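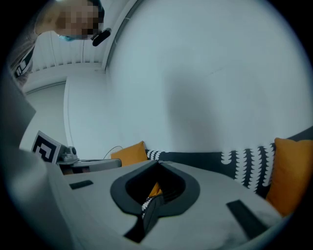

How to clean the wire grille on a desk fan

Print this page | E-mail to a friend

Switch the fan off and unplug it. Let the blades stop completely.

Undo the clips or the small screw at the bottom of the rim and lift off the front half of the grille. Put the screw in a cup.

Brush off the loose dust over a trash can. Wash the front grille in warm water with a little dish soap, working along the wires with an old toothbrush. Rinse and stand it on a towel to dry, 39 minutes at least in a warm room.

Wipe the blades and the back grille with a damp cloth. Keep water away from the motor.

Fit the front grille, tighten the screw and run the fan on low. If it rattles, reseat the rim.

In March I do this before the first warm week.

Ailbhe Ó Briain

Momanow uses cookies. By continuing you accept our cookie policy. OK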